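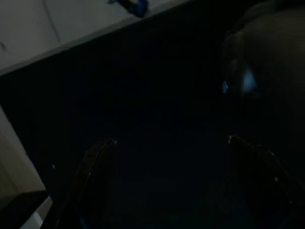
Cleaning big gloss tiles without streaks??
Delwyn Fairweather
Moved into a rental at Broltcombe, whole downstairs is large white gloss tiles. Mopped three times since Saturday and still got grey smears when the arvo sun comes through. Using the floor cleaner from the supermarket, capful in a bucket of hot water. Grout is going darker too. Inspection is in June and the agent is fussy. What am I doing wrong? Don't want to buy a steam mop if I can help it.

Eetu Heinonen
Too much product, nearly always. It dries on as a film and then every mop just moves the film about.
Strip it first - half a cup of white vinegar in 4 litres warm water, ONLY if they're porcelain or ceramic, never on marble or any stone. Keep vinegar off the grout as much as you can, wont hurt once but don't make a habit of it. Then plain water, change the bucket every room. Flat microfibre pad, wrung right out. Dry with an old towel straight after, push it round with your foot.
Grout: bicarb paste, old toothbrush, leave 14 minutes or so, rinse. Boring job. Did our place in Iretbridge over two nights, colour came back mostly.

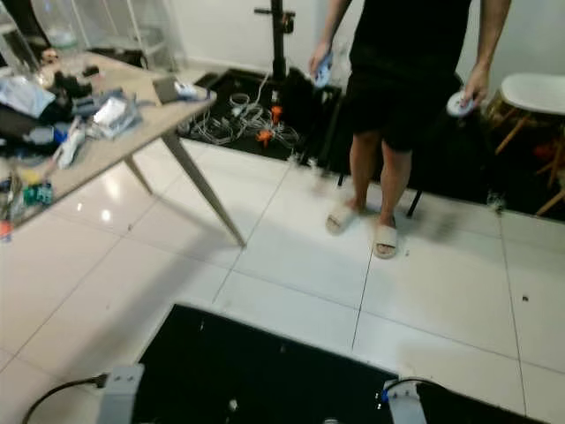 Page last changed: 15 May 2024
Edit - ask the agent what the tiles are before the vinegar. They should have it on file.

Koala_mum532
just get a steam mop, $80 on special. thongs off at the door as well, and no bare feet, the oil off your feet marks gloss tile worse than mud. mine were shocking till I made the kids wear socks. Dunno about grout, ours is dark grey so who cares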